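Table setup, kitchen set

Notes for myself and for whoever takes the table next. The cutting board goes at the rear, leaning on the red and orange box – it should not lie flat.

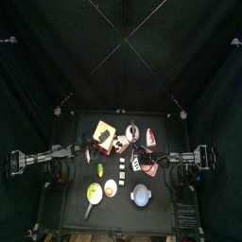 Fallthorpe, October

I started with the board and the small pink and white box to its right. The Tinia list has 44 layouts and this is number 10. I would like the knives in the center, please keep them there. 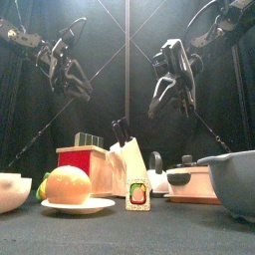 Still to do

Write the layout number in the Nudine sheet. Ask Lill for a second board.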